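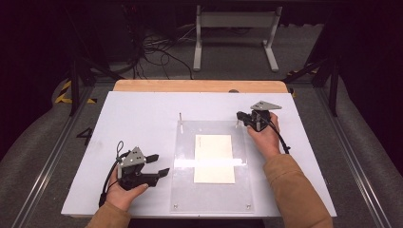 Pritthorpe have been told to replay their second-round cup tie against Trositz after a league panel ruled that a substitute used in extra time was not eligible to take part.

The ruling sets aside the 2-1 win Pritthorpe recorded at home in November. The replay will be held at Trositz's ground, with the date to be set by the two clubs within 14 days. If they cannot agree, the league office will choose one for them.

The case turned on the registration of midfielder Majdi Geagea, who joined Pritthorpe on loan and came on in the 98th minute. Under competition rules, a loan player must be registered by noon on the day before a cup match. Pritthorpe submitted the form at 11:40 a.m., but the copy was missing the signature of the parent club, Loneveo. A signed version arrived at 2:15 p.m. and was accepted by the registration desk, which issued a player number the same afternoon.

Pritthorpe argued that the number amounted to clearance. The panel disagreed. Its written decision says a player number confirms that a record has been opened and "does not waive any condition attached to the competition in which the player is entered." The first form was treated as incomplete and the second as late.

Trositz had asked for the tie to be awarded to them outright. The panel declined, noting that Geagea played no part in either Pritthorpe goal, both scored in normal time, or in the Trositz goal that was disallowed on review and then reinstated before the break. It also found no intent to mislead. The relevant rule allows a choice between forfeit, replay and a fine, and the panel ordered the replay together with a fine of 4,000 euros, half of it suspended until the end of next season.

Trositz coach Getsemaní Robles said her club would accept the outcome.

"We asked for one thing and were given another," she said. "The rule has three possible penalties and they picked the middle one. We will prepare for the match."

Robles will be without central defender Ateş, who was sent off late in extra time of the original tie. Red and yellow cards from an annulled match stand under the disciplinary code, so his one-match ban applies to the replay. Geagea may play - his registration has been valid since the afternoon before the first game - and Pritthorpe are expected to include him.

Ticket terms have also been settled. Visiting supporters will receive 200 seats in the east stand, the minimum set for this round. Anyone who attended the original match does not get free entry, but Pritthorpe season ticket holders can claim a reduced price by showing their card at the gate. Gate receipts will be split equally after costs.

The replay will go to extra time and penalties if level. The winner is to be placed in the third-round draw under a joint entry, and the opponent will be confirmed only once the tie is complete.

Pritthorpe have seven days to appeal. A club statement said the decision was being reviewed and that no further comment would be made during that period. The appeal fee is 100 euros, refundable if the appeal succeeds.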